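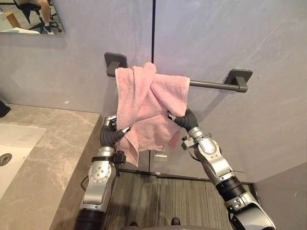

Ticket 728: Application form loses my work history on the last page
Product: Teteo job seeker accounts
Opened by: Marjan Salehi
Handled by: Shirin Shojaei, Teteo support
Status: Solved

Marjan Salehi, 9:14 am
Hello, and thank you in advance to whoever picks this up! I'm applying for an office coordinator job at Dilbridge and I've now filled in the whole application twice. Everything goes along nicely until the review page, where my work history shows up blank. Education is there, my references are there, even the little paragraph about why I want the job is there (I worked hard on that one), but the jobs are gone. If I click back to the work history page the boxes are empty too. I'm on a laptop, using Firefox. I did try it on my phone last night and the same thing happened, so I don't think it's the computer. The posting closes at 5 pm tomorrow and I'd really love to get this in.

Shirin Shojaei, 9:52 am
Good morning Marjan, and I'm so sorry you've had to type all that twice. I had a look at your account and I can see both drafts, saved without any work history. Could you tell me whether you typed your jobs in by hand or used the "Fill from resume" button? And if it isn't too much trouble, would you let me know how the dates look in the boxes before you hit Next?

Marjan Salehi, 10:20 am
I used the button, both times. It read my resume pretty well, I was impressed! The dates come out as "May to present" for my job at Gentile, and the older ones have a month and a year. Now that you ask, the year box next to May is empty. My resume has the year up on the line with the company name, so maybe it missed it?

Shirin Shojaei, 10:41 am
I think you've found it. When one job is missing its start year, the page ought to stop you and put a red note beside the box. With jobs that come in from a resume, the note isn't showing and the form moves on without saving any of them. Would you try this for me:

1. Open the newer draft and go to Work History.
2. Click "Fill from resume" again.
3. Type the year for Gentile by hand, then click outside the box.
4. Click Save Draft at the bottom before you click Next.

Please leave your browser open on the review page until you've looked it over.

Marjan Salehi, 11:17 am
The jobs are there now, all of them! One more small thing, though. My description of the Gentile job stops in the middle of a word. It's the part about moving the front desk over to the new scheduling system, and I'd hate to lose it.

Shirin Shojaei, 11:30 am
Hooray for the jobs! The description box for this employer holds 100 words and yours came in at 138, so the end was dropped. Dilbridge sets that limit and I can't raise it from here, I'm afraid. You're welcome to attach the full resume on the Documents page, where there's plenty of room, and trim the box down to the parts that match the posting. I'd put the scheduling system first.

Marjan Salehi, 1:05 pm
I cut it down over lunch and moved the scheduling part to the top, and it reads better than it did. Resume attached, application sent, and the confirmation email came through a minute later. Thank you, Shirin, you've been so patient with me.

Shirin Shojaei, 1:12 pm
I can see it on our side too, marked Received, with your work history in place. I've deleted the older draft so it doesn't confuse anybody, and passed the missing red note along to the Sunder team, who look after the form pages. There are 11 other tickets that sound a lot like yours, and I'm linking them to this one. Best of luck with Dilbridge!

Internal note, S. Shojaei
Happens when a start year is blank after resume import. Seen by customer in Firefox on laptop and also on phone. Typing the year and saving the draft before Next gets around it. Linked to form validation bug, still open with Sunder.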